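## 4. Filling and Serving

This section applies to the Solora countertop beverage dispenser as installed in meeting rooms and self-service areas. Read Section 3, Cleaning Before First Use, before proceeding. Questions about installation should be directed to Wendy Kettle, Facilities Supplies.

### 4.1 Placement

1. Place the dispenser on a level, stable surface capable of supporting the unit when full.
2. Turn the unit so that the outlet faces the side from which guests will be served.
3. Confirm that the tallest glass in use fits upright beneath the outlet. Glassware taller than 135 mm may not clear the outlet on units fitted with the short base.
4. Keep the area in front of the outlet free of trays, napkins and printed menus.

**Caution:** Do not move the dispenser while it contains liquid. Drain it first, as described in Section 5.

### 4.2 Filling

1. Check that the outlet is fully closed.
2. Remove the lid and set it upside down on a clean surface.
3. Pour in the chilled beverage slowly, stopping at the fill line inside the container.
4. Replace the lid and press until it is seated on all sides.
5. Wait one minute, then inspect the base and the outlet for drips.

Juices containing heavy pulp must be strained before filling. Carbonated drinks and hot liquids are not to be used in this model under any circumstances.

### 4.3 Serving

1. Hold the glass upright, directly beneath the outlet.
2. Steady the dispenser with the other hand if the surface is smooth or the container is nearly empty.
3. Open the outlet gradually. A full opening at the start may cause splashing.
4. Close the outlet when the liquid is a finger's width below the rim.
5. Allow the last drops to fall before taking the glass away.
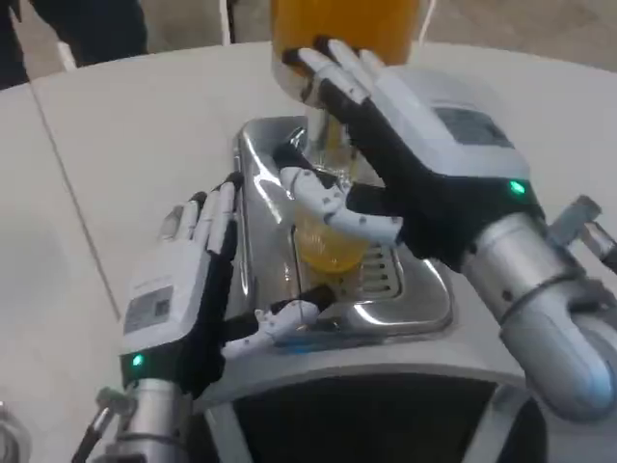
The first glass drawn after filling should be set aside and checked for color and sediment. If the contents have separated, close the outlet, remove the lid and stir with a long-handled plastic spoon. Metal utensils can mark the interior finish.

Flow will slow as the level drops. Do not tilt the unit to speed it up - refill or drain it instead.

**Note:** A standard pour is 128 ml. Sites that serve larger portions should adjust their refill schedule accordingly.

### 4.4 During Service

- Inspect the outlet every 30 minutes and wipe it with a damp, food-safe cloth.
- Wipe up spills on the table promptly, including any liquid under the base.
- Refill only with the same beverage. Drain and rinse the container before changing to another.
- Record each refill on the service sheet.

If the outlet continues to drip after closing, take the unit out of service and replace the seal (part Clumow 1000). Replacement seals are issued by Dennis Lambert at the main storeroom. Seals from earlier models are of a different diameter and must not be fitted.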